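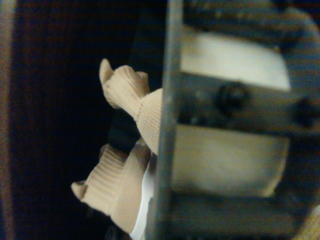

Győző Sárközi asked that the rule on pad inspection come before anything else on this page, as the written guideline puts it under section 2 and most readers stop at section 1. It has been moved. His wording is kept: pads are checked at the start of every shift and again after 50 grasps on knit or ribbed fabric, and the check is written down even when nothing is found.

Gallery: Handling Soft Goods and Footwear
Haltutden working practice, revision of Friday, January 12, 2024

The pages in this gallery go with the Haltutden practice for robots that handle clothing and shoes. The practice applies at the Gemport and Villa sites. Trultach follows the June revision until its own review is closed.

Fabric in the grip. Ribbed knits stretch under load, so the closing force is set on the thinnest item in the batch and left there. Loose ends are kept clear of screw heads and crossbars. Any thread found on the housing is removed with the arm powered down — never with the gripper held open by hand.

Screws. Exposed fasteners on the gripper housing are checked for torque every 1,000 cycles. The reading goes in the log under form 326, with the initials of the person who took it.

Shelves and racks. The path to a lower shelf is planned from the front. The arm does not reach over the top of a rack to get to a shelf below it. Shoes are placed in pairs, and a pair is not split between shelves. 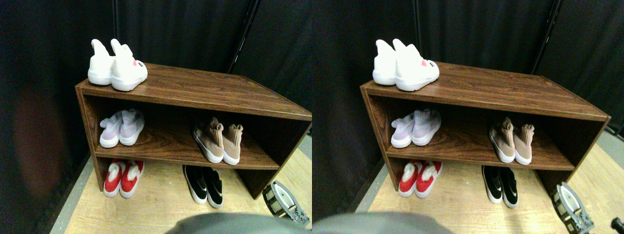
Shoe rack with pairs on the top, the middle shelf and at floor level, shown in two side-by-side views.

Floor level. Items standing on the floor beside a rack count as obstacles until they have been assigned a place. Speed is reduced for any move that ends below the middle shelf.

Corrections to the text go to the document desk at Gemport, with the section number in the subject line.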